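About Nellham Language School

We teach conversation. Spanish, Portuguese, Slovene and Hindi at the moment, in small groups, to grown-ups who took a language in high school and can now remember how to ask for the library and not much else. If that's you, welcome, you'll be in very good company!

The school started when Vikas Solanki came home from a summer in Fajardo with a notebook full of phrases he'd picked up at bus stops and lunch counters and couldn't find anywhere in his old textbook. He began meeting three friends at his kitchen table to practice them. Marin Vidmar joined that table in its second month, offered to teach everybody Slovene in return, and the two of them have been running classes together ever since.

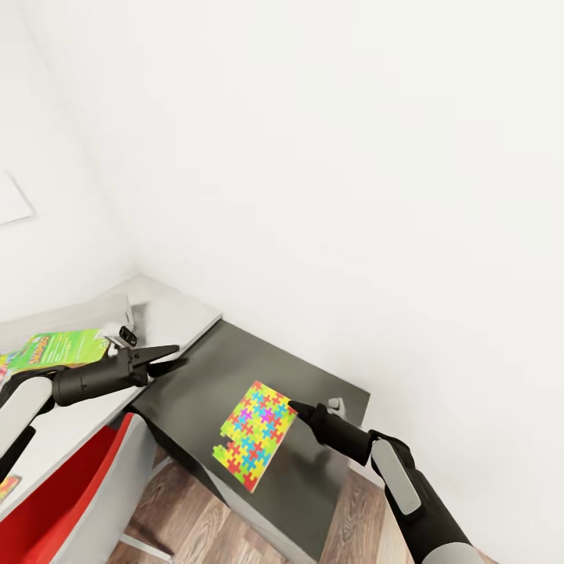
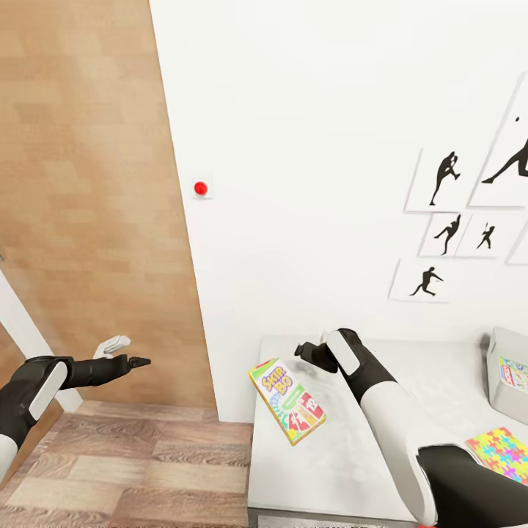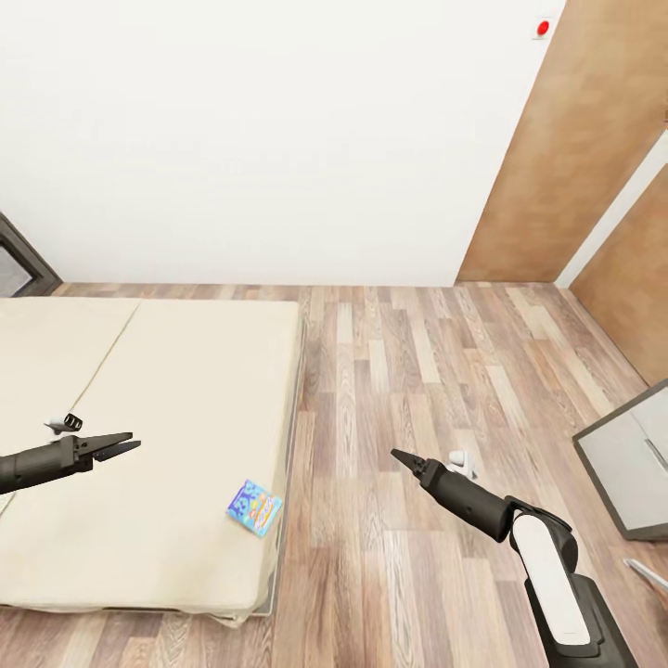
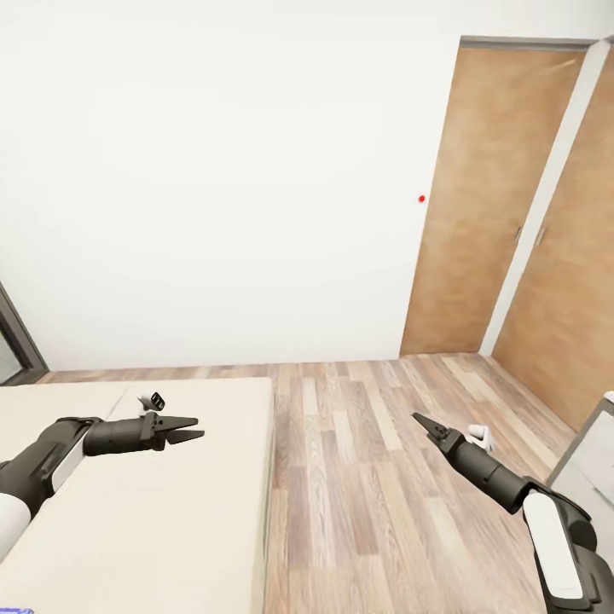
We still work the way that table did. You talk from the first evening, badly at first (we all did), and grammar comes up when somebody needs it to finish a sentence. No group has more than eight people in it. Teachers write up the new words after each class and send them out the same night, and we've kept every one of those lists. The Spanish collection is up to 2881 entries and has some wonderful things in it, including far more words for rain than you'd expect.

This year 118 students are signed up across our Nellham and Rivmont groups. Some are getting ready for a move or a wedding, some want to talk with a grandparent, and quite a few just like the sound of it. We love that last reason as much as any other.

The summer term opens on 6 July 2020. Beginners' Portuguese is new, and Marin is adding a slow reading group that will spend the whole term on one short novel, a few pages at a time, with plenty of arguing over single words. You can sit in on any class once for free before you decide. Write to the office and tell us which language, how much you remember, and which evenings you have open.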